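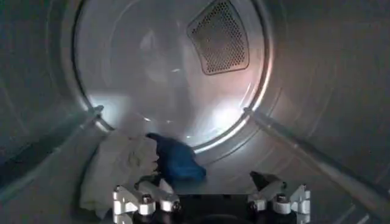 # Laundry Operative (Dryers and Folding), Bramwell site

Surkside runs the laundry for short-stay apartments and two guesthouses. We need one person for the dryer line, starting in February. The post is permanent after a trial period of 20 working days.

## The work

The dryer line handles towels, bed linen, bath mats and kitchen cloths. You will:

- load and unload the tumble dryers by hand, sorting by fabric weight before each load
- check the drum after every load for socks, washcloths and pillowcases, including behind the baffles
- wipe the drum interior with a damp cloth at the end of the shift, and keep the perforated vent grille in the rear wall clear of lint
- empty the lint filters and enter the time on the machine sheet
- fold to the Ploltalis pattern (training given) and stack on the shelves by apartment number
- set aside torn or stained items for the mending bin

A normal shift produces some 200 folded pieces per person. Towels make up most of that. Fitted sheets are folded in pairs.

Report scratches with a raised edge, loose baffles or a drum that knocks when turning. Light surface scratches on stainless steel are normal wear and do not need a report. Do not use steel wool or scouring powder in the drums — they mark the metal and the residue transfers to white linen.

## What we ask for

- You can stand for most of a shift and reach to the back of a dryer drum.
- You can read care labels and follow a written sorting chart.
- You are comfortable with fabric softener and detergent fragrance in the air. Gloves are supplied.
- Experience in a hotel, hospital or self-service laundry is useful. It is not required.

No driving is involved. Collection and delivery are handled separately by Dennis Bellamy's team.

## Hours and conditions

Early shift, five days a week, with one weekend in 3 on the rota. Breaks are paid. Aprons and closed shoes are provided and are washed on site. The folding room is heated; the dryer room is warm all year and has an extractor fan.

You will report to Wissam Rawashdeh, dryer line supervisor. Shift sheets are kept in Bidix, and you will be shown how to use it on your first day.

## How to apply

Send a short letter and the name of one reference to Beryl Tunstall, Surkside, Unit 68, Bramwell. A resume is optional. Applications close at the end of December 2020.

Selected applicants will be asked to a practical session: one mixed load to sort, one dryer to empty and wipe down, one stack of towels to fold. Travel costs are refunded against a receipt.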